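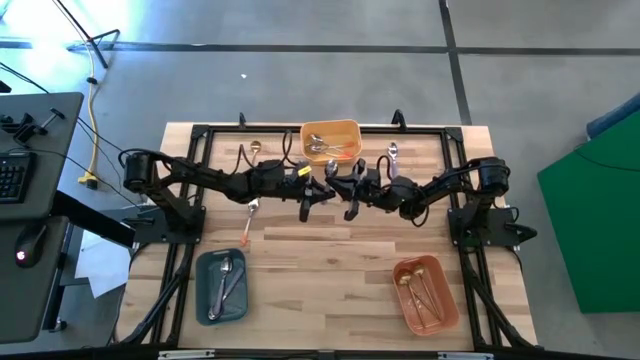
Nafula Kombo sorted flatware by hand at Fidley for seven years before she was moved to the automation group. Fidley rents tableware to caterers. Everything that comes back from an event is washed, dried, inspected, sorted by finish and packed for the next order. Her title is now station lead, and the station is a two-arm sorting cell the group calls Skellix.

We spoke on April 6, 2026, in the lab where the cell is being developed. The conversation has been edited for length.

Kombo describes the task in narrow terms. Mixed spoons are supplied in a bin at the rear of the table. The arms pick them one at a time. Silver goes to the teal bin on the left, gold to the orange bin on the right.

"The hand method is the same," she said. "You pull from a mixed tote and you have two totes in front of you. The difference is that a person looks at the next piece while the hand is still putting down the last one. The cell does one, then the other."

She does not consider spoons an easy part to start with. The bowls are polished and pick up the overhead lights, so the apparent color of a piece depends on where it lies. Handles vary in length and finish within the same rental pattern. Pieces nest in the bin, and pieces that leave the bin tend to land across each other.

"Crossed spoons are the ones I write down," she said. "If you close on the upper handle you can drag the lower one. A sorter separates them with a finger and does not know she did it. I had to watch my own hands for two days before I could tell the engineers what I was doing."
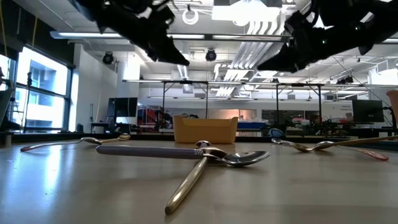 ## What the sorters do now

The return line at Fidley is still sorted by hand. No piece handled in the lab goes out to a customer. Kombo was firm on this point, having heard otherwise on the floor.

What has changed is the paperwork. Tullio Sanna, who runs the return line, asked the sorters to record exceptions by type, where previously a bad piece went into a reject tote with no note. The first month's log had 243 entries. Most were finish disputes: worn gold plating that one sorter passed as gold and another pulled.

"We had never written down what gold means," Kombo said. "There was a sample board by the sink, and it was old. The cell needs a threshold, so we had to agree on one. That argument took longer than the wiring."

The agreed standard now applies to the hand line as well. Sanna reports fewer pieces returned from packing. He also reports that experienced sorters dislike it, as they used to make the call themselves and now have to check a card.

## Pay and staffing

I asked whether the sorters expect to lose their jobs. Kombo said the question comes up at every break.

"I tell them what I was told. The plan is for sorters to feed the cell, clear it and handle exceptions. I can't tell them how many people that is, because I haven't been given a number. I asked for it in writing and I am still asking."

Feeding and clearing are currently graded below sorting on the pay scale. Kombo has proposed a single grade for both, with a supplement for anyone signed off to restart the cell after a stop. A decision is expected in May.

She would also like the training to be done on paid time, at the table, with the arms running. The first session was a slide deck. "People came out knowing the names of the joints," she said. "They did not know which button to press when it stops with a spoon in the gripper."

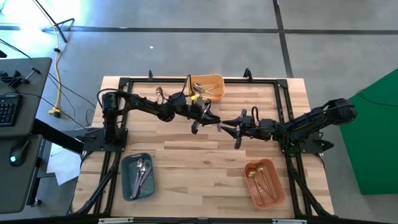

*Skellix sorting cell: mixed supply at the rear, silver at left, gold at right.*

## Acceptance

The target set for the cell is a run of 1000 pieces judged against the same card the hand sorters use. Kombo will do the checking herself, together with one sorter chosen by the line. She asked for the second person so that the result would not rest on the word of someone in the automation group.

Forks come after spoons. Knives are not scheduled. Asked what she misses about the line, Kombo said the radio, and that her wrists are better.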